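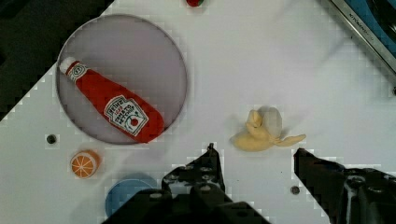 Play food, plate, gripper. The table-clearing task at our Gavbridge site.

ROBOT CHORE OPERATORS WANTED (part time, paid)
Planari, Gavbridge

Can a machine clear a kitchen table yet? Short answer, sort of. Long answer is the job.

We are Planari. We test whether robot arms can do ordinary chores, the boring kind. Put the food on the plate. Put the cup by the other cup. Wipe, stack, sort, fold. At home and on the shop floor. We need more people to drive the arms, reset the tables and write down what went wrong. Starting October, sooner if you can.

No robot experience needed. Really. Some of our best operators came from diners, day cares and hotel laundry.

What you'd be doing

You sit next to the arm and guide it through a chore by hand controls. Then you do it again with the things in different spots. Then the arm tries it alone and you watch, hand near the stop button, and score it. Pass, partial, fail, plus one line on why. "Dropped it" is not enough, we want to know where and on what step.

The kitchen set is where everbody starts. Ketchup on the plate, fruit off to the side, bowl, banana in reach of the gripper. A person does that table without thinking. For the arm every single thing is its own problem: how wide to open, which end to go for, what to do when something rolls. Soft stuff squashes. Round stuff runs away. Things with a handle are supposed to be easy and they are not.
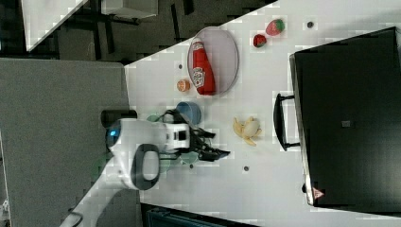
After a couple weeks on kitchen you rotate. Next is laundry, then the parts-sorting bench we run with Purnau, which is closer to real shop work: trays, bins, boxed parts, a clock running. Chores there are shorter but there's a lot more of them. Our target for the fall is 3078 scored attempts over all the stations. Yes that is a lot. Hence this ad.

Where things stand, so you know what you're signing up for. Picking up one object in the open, pretty good. Picking one out of a crowded table, up and down. Anything with two steps that depend on each other (move the cup, THEN get the thing behind it), still rough. Folding a towel, don't ask. If you want to see a finished robot butler this is the wrong job. If you like watching something get a tiny bit better over a month, good fit.

Who we want

- Patient. You will reset the same table many times a shift
- Steady hands, decent eyesight with or without glasses
- Ok with sitting and standing, some light lifting
- Can write a plain sentence and type it into a form
- Will say so when you messed up a run. We throw bad runs out, no one gets in trouble
- 18 or over, allowed to work in the US

Nice to have: any kitchen, warehouse, assembly or cleaning work. People who have done the chore for a living notice stuff engineers dont. Left handed operators especially welcome, we are short on those.

Pay and hours

$37 an hour, training included, same rate from the first shift. Shifts are four hours, either 9 am to 1 pm or 2 pm to 6 pm. Minimum three shifts a week. $900 bonus if you stay through the whole fall round. Parking is free, bus stops out front. Coffee is ok, bring your own lunch.

Safety

Arms are kept slow when people are near them. You get a half day of safety training before you touch any thing. Long hair tied back, no loose sleeves, no dangly bracelets. Stop button within reach at all times. You can stop a run whenever you want and you don't have to justify it.

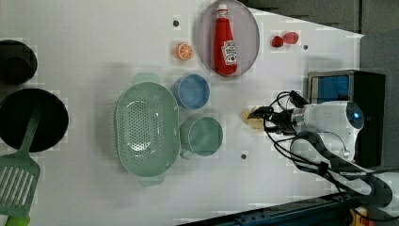
Also: chore testers, one visit only

Separate from the operator job. For the Chantharasri study we want people to do the same table chores by hand while we time them, so we have something to compare the arm to. One two-hour visit, $870 is NOT the pay (somebody misread our last flyer, that was the number of slots over the whole study). Pay is $37 an hour, same as operators. All ages over 18, all speeds, being slow is fine. We'd like more people over 60 and more people who use only one hand.

How to apply

Send us, in one email to the jobs address on the Contact page:

1. Which one, operator or tester
2. Mornings or afternoons
3. A few lines on any hands-on work you've done, paid or not
4. One chore you would hand over to a machine tomorrow and one you wouldnt

No cover letter. Resume optional. We read number 4 first.

We answer inside a week, then a short phone call, then a paid one-hour tryout at the kitchen table in Gavbridge. Ad stays up until the spots are filled.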